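Notes for week three, January 2018. I've typed these up from my own scribbles, so forgive the jumps. If you missed class, read these and then chapter two of the course reader, in that order.

# Why we eat when we eat

We ended last time on the question of breakfast, and I promised I'd come back to it. So! Most of you wrote in your food diaries that you eat three meals a day, and most of you called this "normal." I want you to be suspicious of that word for the rest of the term.

Mealtimes have wandered all over the clock. In much of Europe the big meal used to sit in the middle of the day, and "dinner" was its name. Then, over a couple of centuries, dinner slid later and later among people who could afford candles and didn't have to be up at dawn. Lunch grew up to fill the gap. Farm families kept the midday dinner much longer, and some of you have grandparents who still say "dinner" at noon and "supper" at night (two hands went up in section B, and I was delighted).

Factory work did a lot of the rest. Once a whistle decides when you stop, it decides when you eat, and it decides for a whole street at once. Bakers, milk carts and streetcars all bent themselves around it. I'd like you to think about what plays the part of the whistle in your own week. For me it's the parking meter.

## What counts as a meal?

I asked both sections to write a one-line definition before we talked. A lot of you said "hot food." Plenty said "sitting down." One person wrote "when there's a plate," and I've been chewing on that one ever since, if you'll pardon me. Somebody standing at the sink with a slice of cold pizza will often tell you they haven't eaten yet. Put the same slice on a plate with a fork beside it and suddenly it was lunch.

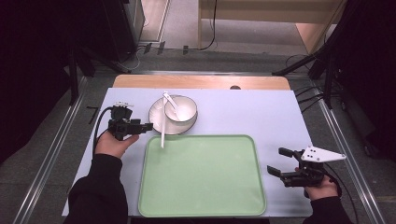 *Fig. 1. Plate, bowl and spoon.*

Anthropologists have argued about this for decades, and the useful idea to take away is that a meal has a grammar. It has an order, it has parts you can swap and parts you can't, and people notice at once when you break it. Soup after cake feels wrong even if you like both. Try it on your roommates and write down what they say.

The grammar changes from place to place, of course. In some households everything lands on the table together and you move between dishes as you please. In others it comes in courses and you wait. Neither is older or more "natural" than the other, and please don't write in your essays that it is. I will circle it in green.

## The Mulla diaries

Your main source this week is the set of household diaries from Mulla, the mill town we looked at on the map. There are 1,361 entries in the packet, and no, you don't have to read them all. Pick one family and follow them for 25 days.

A few things to watch for:

- Who eats first, and who eats standing up.
- What happens on washday. (The stove is busy, so it's cold leftovers nearly every week.)
- Words for eating that you don't recognize. Keep a list, I collect them.
- Guests. The Semeniuk family is wonderful for this, with a cousin turning up in August and the whole timetable going to pieces for a fortnight.

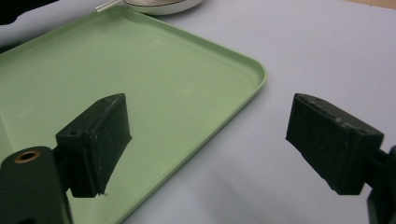 ## Eating away from home

Then we get to the packed lunch and the canteen, which I could happily talk about for a month. Once the work is too far away to walk home from at noon, the meal has to travel. It gets smaller and drier, and it goes into a tin or a cloth. Somebody also has to make it the night before, and the diaries are much quieter on who that was than I'd like.

The canteen turns the whole thing around. Now the eater travels and the food stays put. Everybody gets the same thing at the same time, and you carry it yourself to wherever there's a seat.

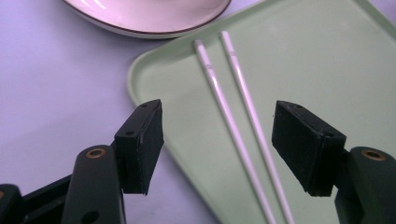 Lefteris Karagiannis has a lovely essay on this in the reader, about the canteen at the Tulano works, where the clerks and the loom hands ate the same stew on opposite sides of a curtain. Read it for the curtain. He's also very good on noise, and on how fast people ate when the break was short and the line was long.

## For next week

Your response paper is 2,000 words, due at the start of class, on paper please. Pick one mealtime from your own diary and explain who or what set the hour. Use at least two entries from the Mulla packet. The Brendis letters are optional, but they're short and funny, and the one about the missing goose is worth your bus ride.

Office hours are the same as always, and I'll have cookies until they run out.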